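Some balls are made for big gyms. A mini basketball is made for the top of a table, and for bedrooms, offices, and any other place where a grown-up is likely to say "not in here."

## Why does a ball roll away?

A ball is round all over, so only one tiny spot of it touches the table. Flat things, like books and sandwiches, touch with their whole bottoms and mostly stay where you left them. A ball has just that one spot to hold it still, and the spot isn't trying very hard.

Most tables aren't perfectly level either. You can't see the tilt, but the ball can feel it. My own desk leans toward the radiator, and I have lost 30 marbles that way.
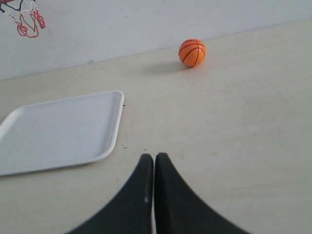 Breathe on a ball, bump the table leg, or let your brother sit down near it, and it may start to roll. Once it's going, it keeps going until something slows it down. The something is called friction, which is a fancy word for two things rubbing together. A rug has lots of friction. A smooth table has much less, and then the table ends and you are crawling under the couch.

## Three ways to keep a ball where you put it

1. Put it on something soft. A folded towel sinks a little, and the ball sits in the dent.
2. Hold it. This works well until you need your hands for lunch.
3. Give it a tray. The raised rim is a very short wall, and a slow ball can't climb it.

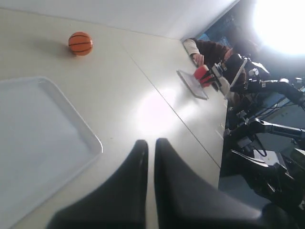
## What the lines are for

A full-size basketball is bumpy, and the lines on it are grooves your fingertips can find without looking. On a small toy ball, the lines can just be printed on. They don't help you grip anything. They are there so you know it's a basketball and don't try to peel it.

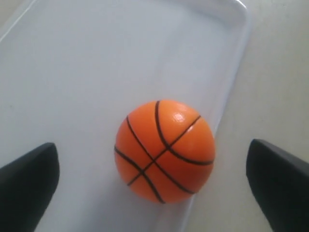 Try this with any small ball: put it in a tray, then lift one side of the tray a tiny bit. The ball heads for the low side and stops at the rim. Now lift the other side. You can do this for 45 minutes if there is homework waiting.

When you're done, aim for a hoop. A little one on the wall works the same as a big one. The ball goes up, gravity pulls it down, and if you aimed well the net is in between. My best score is not printed here - the page ran out of room.

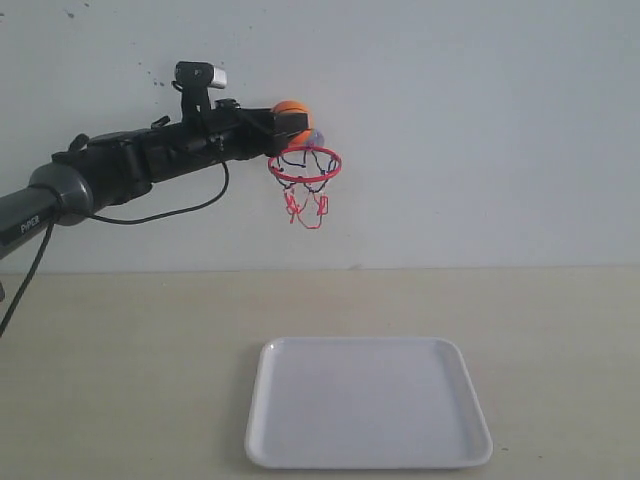
ELLOW, 02/11/2007

Uzma Sandhu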